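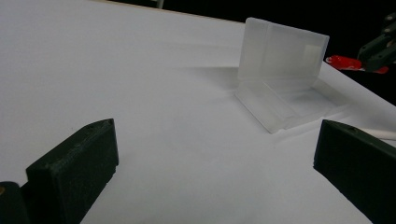
Recording Two-Handed Demonstrations with Hand-Held Grippers

Prepared by Roxana Guzmán and In-ho Pyo, Dakdale Teaching Laboratory
Last revised 20/12/2019

This guide sets out the procedure for recording demonstrations with a pair of hand-held grippers. It applies to all operators contributing to the Pimville collection, including visiting students. Operators who have recorded only with a single gripper should read the section on two-handed work before their first session.

A demonstration is one complete performance of a task, from a resting position to a resting position. The learning system receives the view from each gripper, the opening of the fingers, and the path of each gripper through space. It receives nothing of what the operator intended. Movements that would be obvious to a colleague across the table must therefore be carried out in full.

Before the session

1. Cover the tabletop with a fresh sheet of white paper. Smooth it from the center outward and fasten it at the border. Light creases are acceptable. A fold that stands up under a gripper finger is not, and the sheet should be replaced.

2. Draw the curtains and check that the lighting matches the setting posted for the current task. Shadows cast by parts are expected and need no correction.

3. Inspect both grippers. Open and close the fingers fully and confirm that they meet without scraping. Tighten any loose screw by hand with the short driver. Do not use the powered driver on printed parts.

4. Wipe the lens of each gripper camera with a dry cloth.

5. Route each cable so that it can follow the full reach of the arm. A cable that pulls tight near the end of a movement will slow the hand, and the slowing will be recorded as part of the task.

6. Enter the task name, the operator's initials, and the session number in the log. The Plikeo recorder will not accept a session without all of them.

Placing the parts

Translucent and transparent parts are the principal subject of the present collection. They are difficult for cameras to see, and their edges may be visible only from certain angles. Place each part by consulting the position card drawn for that demonstration. Do not move it afterward to obtain a better view. The system must learn from poor views as well as good ones.

Handle clear parts by the edges. Fingerprints on a broad face change its appearance considerably, and a part that has been marked should be cleaned before the next demonstration.

Working with two grippers

Hold one gripper in each hand with the wrist straight. Assign one hand to the part and let the other wait nearby, with its fingers partly open. The waiting hand should be kept steady, as its movement is recorded too.

Bring the working gripper down toward the part at a moderate speed. With flat parts, approach an edge, and keep the fingers angled so that the gripper camera retains a view of the contact point for as long as possible.

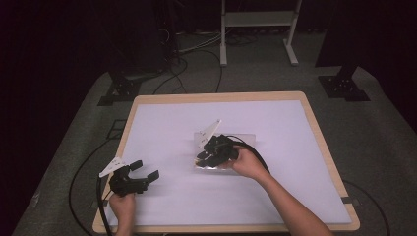
Right gripper lowered to a clear tray, left gripper held at the side of the table.

When closing on a part, pause briefly before lifting. When setting a part down, open the fingers fully and withdraw along the line of approach. Operators trained on the earlier Jang procedure tend to withdraw sideways, and this habit should be corrected in practice runs.

Each operator completes 3 practice runs per task. These are saved under the practice heading and are excluded from training. Recording then proceeds in sets of 14 demonstrations, with a rest between sets. An operator may record no more than 8 sets in one day.

Errors and repeated attempts

If a part slips and can be recovered within the same movement, continue. Recoveries of this kind are useful to the system and should be marked "recovered" in the log. If a part leaves the paper, or if a hand other than the operator's enters the work area, stop the recording and mark it "discard." Do not delete any file. Seul-gi Yoon reviews all discarded recordings and may restore them.

Two failed demonstrations in succession call for a check of the equipment. Confirm the finger opening on the monitor against the fingers themselves, and repeat the position calibration if the values disagree.

After the session

Return both grippers to their holders with the fingers closed. Coil the cables loosely. Remove the parts from the table and place them in their labeled trays, but leave the paper in position if another session is scheduled. Copy the log to the shared folder and confirm that the number of entries equals the number of recordings.

Questions concerning task definitions should be addressed to Myung-ja Min. Requests for new position cards go to Eun-ji Wang. The next revision of this guide is planned for February and will add instructions for passing a part from one gripper to the other.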